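Sorting squeeze tubes and bottles into open bins - upright or flat?

Share (25) Comments (3)

Posted by Obadia Were 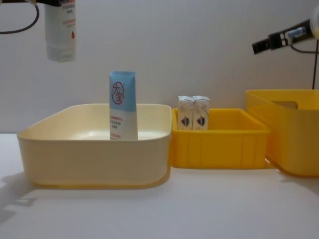 Cream tray on the left with the blue and white tube standing in it, yellow bins to the right.

I am reorganizing the supplies in a small utility room and have settled on three open containers in a row on a white table against the wall. The left one is wide and shallow. The middle one is a smaller yellow bin. The right one is a large yellow storage bin. The items are mostly squeeze tubes and white plastic bottles, with some cloths and refill packs.

The current rule is that anything used daily goes in the shallow tray and spare stock goes in the large bin. The small bin has no assigned use yet.

Two points I have not been able to settle:

Tubes stand on their caps without trouble when the tray is left alone. When the tray is pulled forward, the tall ones go over and take their neighbors with them. Laying them flat solves that but uses far more floor area, and the labels end up facing the wrong way.

Bottles with a rounded end will only stand one way up. When they are nearly empty I would like to store them inverted so the contents collect at the opening, but several of mine have caps too narrow to balance on. Is there a standard method for this, or is a rack the only option?

The room is in Stunditton, unheated, and the table cannot be moved. I would prefer not to drill into the wall.

Share Comments (2)

Nhung Đàm

The height of the container wall matters more than its footprint. A tube standing on its cap has most of its contents low down, but the body above is tall and thin, and a shallow tray gives it no side support. For upright storage, the wall should come to at least half the height of the tallest item. If a tube rises well above the rim, as yours does, treat the tray as a surface you take things from and leave it where it is.

I would change the assignments as follows.

Shallow tray: flat items, cloths, and whatever is in use that day. Put a piece of ribbed shelf liner on the floor of the tray. Smooth plastic against a smooth cap has very little grip, and the liner cuts down the sliding when the tray is bumped.

Small bin: all tubes, caps down, packed closely enough that they hold each other up. If there are not enough tubes to fill it, put a folded cloth in the gap. Turn the printed side of each tube toward the front.

Large bin: spare bottles, right way up, heaviest at the back. Refill packs go along one side, on edge.

For the nearly empty bottles, a rack is unnecessary. Use a straight-sided jar or a cut-down carton that is slightly wider than the bottle's shoulder. Lower the bottle in, cap first, so that the shoulder or body is held by the sides and the cap carries none of the sideways load. Check that the cap is fully closed first. Flip caps leak more often than screw caps when inverted, and a thin product will find its way out of either one overnight. Keep a paper towel in the bottom of the jar and look at it in the morning.

One more thing regarding an unheated room. Thick creams get stiff in the cold and will not move down the tube whichever way it is stored. Bring the tube indoors an hour before you need it.

Share (2) Comments (1)

Mfinanga_1781

get a drawer divider, cut it down, put it in the tray. done. mine is from Unberg and it has lasted fine. also write the opening month on the crimped end of the tube in marker, mine all say May because I did them in one go which defeats the purpose a bit

Share Comments (0)

Wurgate Shelf

I agree with most of the longer reply, but I would not put heavy bottles at the back of a deep bin. You end up reaching over everything else to get to them, and the light items in front get knocked down. I keep the heavy ones at the end nearest the door and have had fewer spills.

On dividers - measure the inside floor of the tray and not the rim. Trays with flared sides are narrower at the bottom, and a divider cut to the rim measurement will sit high and rock. Rounded corners need a small notch as well. I got this wrong on my first attempt and had to trim it twice.

Labels on the bins are worth doing if more than one person uses the room. Masking tape is enough.

Share Comments (0)

2424 views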